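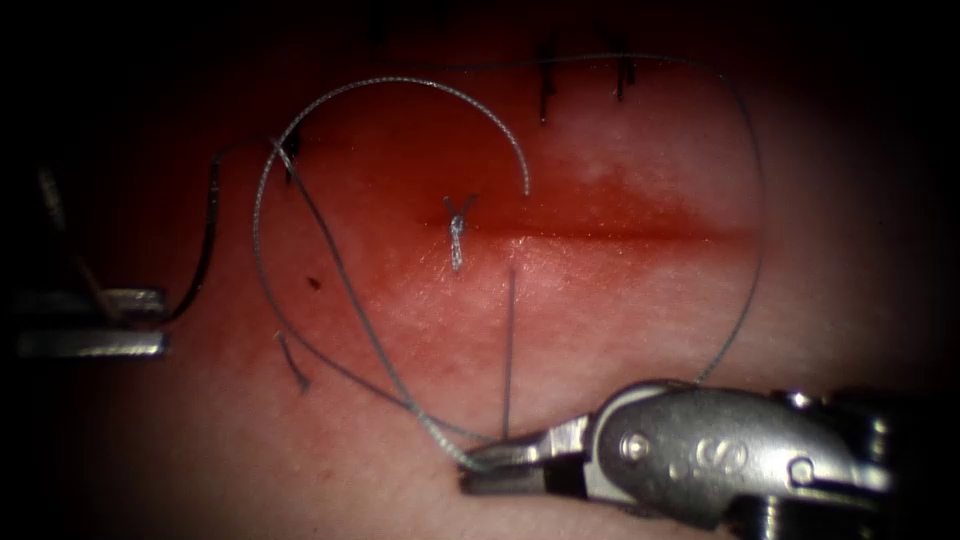 One objection raised after the last lecture was that a stronger thread should always give a stronger closure, so why bother with knots at all?

Lecture 2. Knot security

The objection treats the thread as uniform. A knot bends the strand sharply and concentrates stress there, so a tied loop usually fails at or beside the knot, at a load below the straight-pull strength.

Terms
Slippage: movement of the strand through the knot under load.
Memory: tendency of a strand to return to its packaged shape. High in most monofilaments, low in braids.
Throw: one wrap of one strand around the other.

Braids hold well by friction but can wick fluid. Monofilaments pass through tissue with less drag and generally need more throws.

Read the Mavow handout before the February lab. Bring 2 lengths of thread.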